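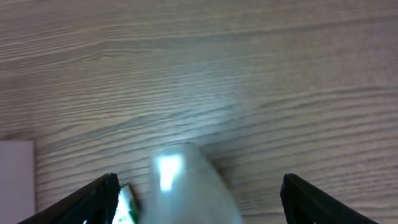
Cloudy patch on a light wood table: is a "restorer" worth it?

Posted 17th April by Saranya Kotian in Furniture and Floors

I have a pale table with wavy grain running the whole width, and there's a bright, washed-out spot near the middle. My brother-in-law says the finish is shot and wants me to buy a kit from Kestgate. The label promises it will "revive any wood in 9 minutes," and the page claims 3000 happy tables. Any wood? Oiled, waxed, lacquered, all the same to them? I find that hard to swallow.

The seller wouldn't tell me what's in it. I got the table secondhand in February, so I have no idea what it was finished with. Before I spend money, is there a way to tell whether anything is wrong at all?

Pavithra Fernandes
Member, 1007 posts

I don't see damage in your photo. I see light bouncing off the wood. Grain looks washed out wherever a reflection lands on it, and the plastic thing near the bottom has an even brighter highlight. Did your brother-in-law look at the table, or just at the picture?

Turn off the overhead light or pull the shade, then look from the other side of the table. A reflection will move or go away. A worn patch stays where it is. If it stays, run a clean fingertip from the good part into the pale part. Worn finish often feels a bit rougher or drier, though I wouldn't bet the table on that alone.

If you still think it's the finish, put one drop of water underneath, or on some other spot you never see, and wait a few minutes. If it soaks in and darkens the wood, there's not much protecting it. If it beads, you have a finish that is still doing its job, and I'd leave it alone. Wipe it up either way.

I wouldn't put a mystery product on an unknown finish. Ask again what's in it, and if they still won't say, keep your money.

sudham_porch

just use mayonnaise, my aunt did hers and it was fine

Pavithra Fernandes

Mayonnaise is mostly oil. It can hide a white mark for a while, and I have my doubts about what it does after that. I'd do the window shade test first, it's free.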